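Software Engineer, Manipulation Planning and Perception
Skoline – Dellcombe site
Posted July 12, 2023

Skoline writes control software for robot arms. We are hiring one engineer to work on pick and place planning with tagged parts.

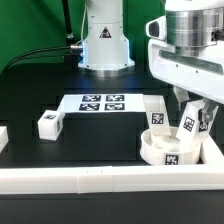 You will report to Ingeborg Prantl and share ownership of the planner, now at 2174 open and closed tickets. Most of it is C++, with Python for tooling.

What you will do
- Maintain the tag detector and the calibration scripts
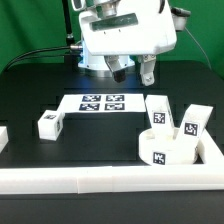

Gripper open over the table, Dellcombe test cell

- Cut planning time for grasps near walls and rims
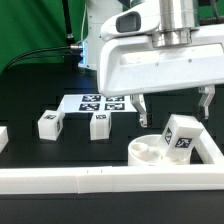

- Write regression tests and review other people's code

You need three years of C++ and a working knowledge of camera geometry. ROS experience helps.
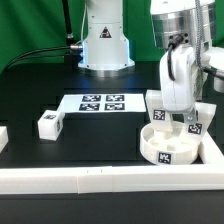
Grasp planning in tight spaces is where we need the most help. Reaching into a round bowl with both fingers pointing down leaves little clearance – the planner has to respect the rim and the blocks inside. If you have worked on collision checking, say so in your letter.

Send a resume and a code sample to Ingeborg Prantl, reference 137.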